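**Farlow linear ceiling kit**

Farlow is Wernow's name for a set of trims and channels that turns a flat white ceiling into one with long recessed troughs. The brochure says it "opens up" a room. We stock it, and we'd ask you to stand under one before you believe that.

What it does do is give you straight shadow lines and somewhere to stop looking at plasterboard. It won't hide a poor skim, and it won't hide wires either. Anything you hang between the troughs will show.

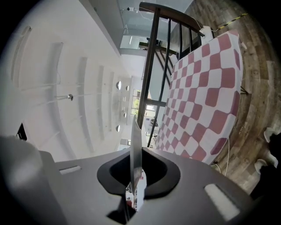 *Recessed troughs in a white ceiling, with a small metal pendant and round recessed lights further back.*

Round downlights and pendants are sold separately, whatever the box artwork suggests. The Hirndale pendant fits. The Tam one needs a deeper fixing plate, and we've stopped recommending it.

- Channel width: 71 mm
- Pack: 9 lengths, end caps included
- Minimum void: 200 mm (Wernow's figure, and we'd want more)
- Finish: white, primed only
- Delivery: 20 working days

Cut lengths can't be returned. Measure the ceiling at both ends, as few are square.

Prices checked 2 May 2024.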